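Three bins and a white table: Cheng-en Tsai on sorting small tools

February 23, 2021

Cheng-en Tsai has nearly 700 small tools and bits and a strong dislike of drawers. We spoke on the phone, him between two other calls, me with a pen that kept giving up, so some of this is from memory.

He does the sorting for Jastevmont, a repair workshop that also lends out hand tools. Before that, 14 years at a hardware counter. "You learn what people grab," he says. "And what they put back in the wrong place. Which is everything."

First question, obvious one. Why bins?

"Drawers hide stuff. You open a drawer, you see the top layer, you shut it again. A shallow bin on a table, you look down and there it is. Also I can carry it." He likes see-through plastic, a bit smoky is fine, with handle holes at the ends. Anything deeper than his hand he gives away.

And the method? Three bins in a row, plain table, nothing else on it. One kind of thing per bin to begin with. Sticks and handles go to the sides, metal in the middle.

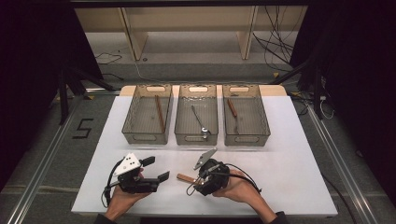 Wood left and right, metal in the middle bin. One short stick held above the table.

"People start with too much," he says. "They tip the whole box out and then its lunchtime and they've got a heap. Put one thing in each bin. One. Look at it. Does it lie flat? Can you pick it up again without knocking the side? Fine, carry on."

Does he really start with one thing? He does. Long pieces go in on the diagonal, they fit better and there's an end to get hold of. He got quite worked up about this. A stick laid straight against the wall of a bin is, in his words, "a stick you'll be scratching at with your fingernails".

The white table was a fight. Gino, who he shares the workshop with, wanted a dark one that wouldn't show the dirt. Tsai wanted the dirt to show. "Little screws, splinters, a washer. On white you see them. On dark you find them with your elbow." They went white. Gino still brings it up, aparently.

We talked a bit about labels. Not a fan. He tried a printed set from Plutora, spent an evening sticking them on, peeled the lot off in November. The bins get moved, the contents change, the label stays and is wrong. He'd sooner look through the side.

Then tools with coloured handles, my own weak spot (I own far too many). He's for them. Orange especially.
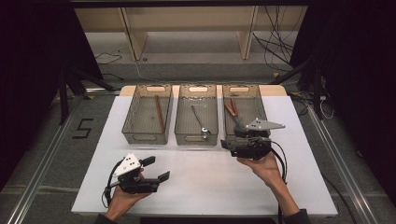 Stick, wrench, and the orange-brown handles in the right-hand bin.

"A wrench is grey, the bin is grey, your bench at home is probably grey. You need one thing that shouts." Wrenches he lays at an angle as well. Handle to the back, jaw to the front, so he can tell the size before he reaches in. Left-handers may want it otherwise, he hasn't asked any.

How long does a batch take? Depends on the box. The Tseng box, a house clearance, had 41 spanners in it and no two from the same set. That was a whole day and a sandwich.

And when it's all sorted? Long pause. Somebody was calling him in the background.

"Then someone borrows the pliers," he said, and had to go.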